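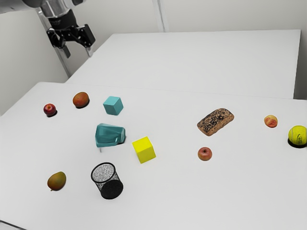

Fig. 1. Small objects spread out on a large white tabletop (computer render).

Week 5: Sorting a mixed finds tray

Last week I got carried away with soil layers, so we have some catching up to do. Today is about what happens once the digging stops and you're left with a tray of bits.

My first tray was at Skevcombe, and I made a proper mess of it. I sorted everything by colour! It looked lovely and told me nothing at all. Pei-shan Lo, who was running the finds hut, tipped the lot back together and made me start again by material: pottery, bone, stone, metal, glass, then a pile for "no idea". Please have a "no idea" pile. Mine is still bigger than I'd like.

Once you've got your material groups, go through each one again and look for edges, wear and breaks. A fresh break is usually cleaner and paler than an old one - that's often your spade, I'm afraid. Bag as you go and write the label before you fill the bag.

A word on dates. The Skevcombe pottery runs from 4,000 to 2,000 years old, and the two ends of that range can feel very alike in the hand. Don't guess on the label. Write what you see (thickness, grit, any pattern) and leave the dating for later.

Reading for next time: Agarwal, chapter 2, and the short Urora site report. Skip the tables in the report unless you enjoy that sort of thing - I do, but I won't ask about them.

Bring a pencil, as ink runs on damp labels.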